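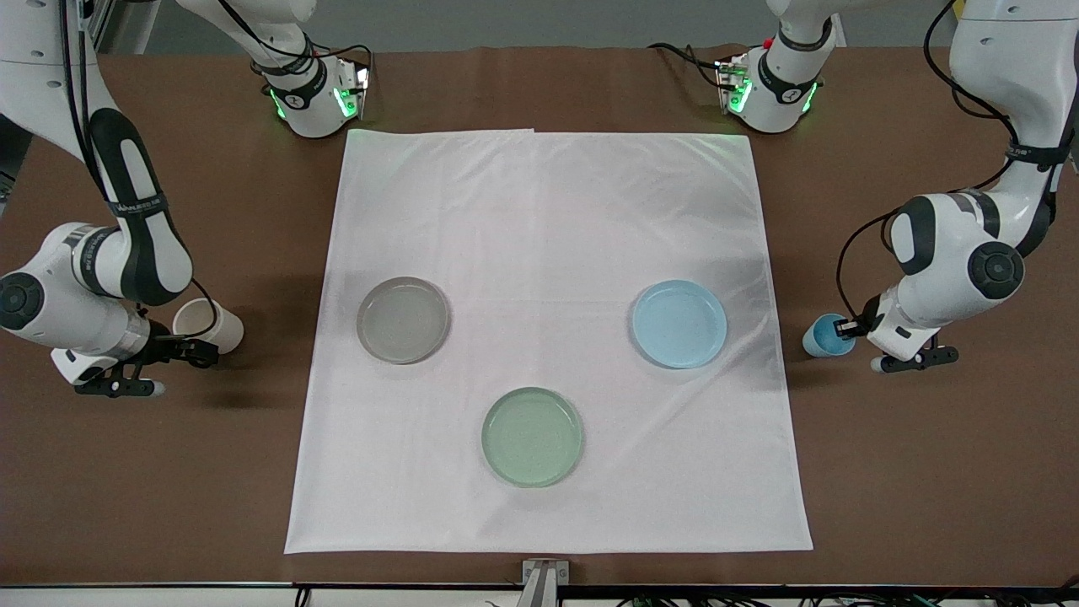 Amândio Vieira

4. What the pairing station did to the back room

4.1 The job before the arms

I should say up front that I worked at Filholm for two summers before I ever studied it, so I'm not a neutral party. Filholm hires out tableware for functions (weddings, conferences, the odd wake) from a long shed on the Parry side of the river, and the job I knew best was pairing. Crates come back from an event, everything goes through the washer, and then a person stands at a bench and matches cups to dishes by colour so the next crate goes out looking like somebody cared. Most of the good gear is ceramic. The kids' party range isn't, and that's where the station was put first, along with the paper cups that go out in the outdoor sets.

When I went back in May to begin the fieldwork, 41 people were on the roster and nine of them did pairing as their main job. By the end I had 241 pages of notes, a lot of it about tea breaks. I've drawn on the tea breaks more than I expected to.

4.2 The job with the arms

Figure 4 shows the station in the middle of a three-dish layout. There's a white cloth on a brown table, three shallow dishes on it (gray, pale blue and mint green, all empty), and an arm on each side. Each gripper has a cup on its side, mouth turned in toward the cloth, white paper on one side and light blue on the other. The workers call this pose "the standoff". Green ring lights are glowing on both arms, and if you worked in that room you'd read those before you read anything else.

Figure 4. Pairing station with three dishes laid out. Each arm holds a cup level with one of the upper dishes; the green dish has no cup beside it.

What interests me most in Figure 4 is the green dish. The arms can hold two cups between them, so a three-dish layout always has one colour waiting its turn. On the old bench nobody waited like that. You'd have a stack of cups in the crook of your arm and you'd deal them out like cards, chatting the whole time. Abílio Vilela, who paired by hand for eleven years and now minds two stations, told me the waiting was the part that got under his skin. "I want to reach in and do the third one," he said. "My hand actually moves." He isn't allowed to reach in, obviously, and after a few weeks he took to keeping both hands in his apron pocket.

I heard versions of that from nearly everyone. The work had gone from being in your hands to being in your eyes, and the eyes got tired in a different way. People talked about going home with a headache instead of a sore back. Two of the older pairers were very happy with that trade and told me so several times! One of the younger ones hated it and moved to the washer, where it's hot and loud but you get to lift things.

4.3 Who gets to say what matches

The gray dish is worth a paragraph of its own. In the hand-pairing days a gray dish went with a white cup, and if you were short of white you used your judgement, and pale blue was fine for a garden party but never for a funeral. None of this was written down. To set up the station it had to be, so for the first time there was a colour sheet, and for the first time there were arguments about the colour sheet. I sat in on a meeting that ran 88 minutes, most of it on gray.

I don't want to make fun of that meeting, as it was the best one I attended. The pairers knew things the office didn't. They knew which regular customers sent things back, and they knew that the mint green looks dull beside anything cream under the lights at the Ustix function rooms. Once the sheet was agreed it went up on the wall with the pairers' initials at the bottom, and Abílio said it was the first piece of paper in that building that had his name on it and wasn't a payslip.

The other side of it is that a sheet can be changed by someone who has never paired. Twice during my stay a row was altered from the office and the people at the stations found out by watching the arms do something new. They were cranky both times, and I think fairly. My suggestion to management was that a change to the sheet should be told to the station before the station shows it, and they've said yes to that, though I haven't been back to see whether it stuck.

4.4 Talk

Hand pairing was done side by side on a bench 60 steps from the kettle (I paced it, having nothing better to do one lunch). You talked all shift. The stations are set apart, each with its own minder, and the talk has moved to handover, when two people stand together with their backs to the wall and go over what the arms have been fussy about. Some handovers ran well past what was needed. The supervisor, Kurkov, let them run, and I'd count that as one of the smarter decisions made in the whole changeover, even if he told me he just couldn't be bothered policing it.

I come back to handover in Section 5, where the pay question comes in.

Filed under: Work & Labour | Robots on the Job | Chapters in Draft

Search this site... Go

Comments (3)

tilly_b
I did hire-ware for six years and the bit about hands in the apron pocket got me. We got a labelling machine and I used to do the same thing.

Graham
Good read. Did the pay for pairers go up once they were minding two stations, or is that all in Section 5? Would like to see it when it's ready.

Amândio Vieira
Thanks both. Graham, yes, it's in 5 and it's complicated. I posted this section on 16 September 2023 and the next one needs another going over first.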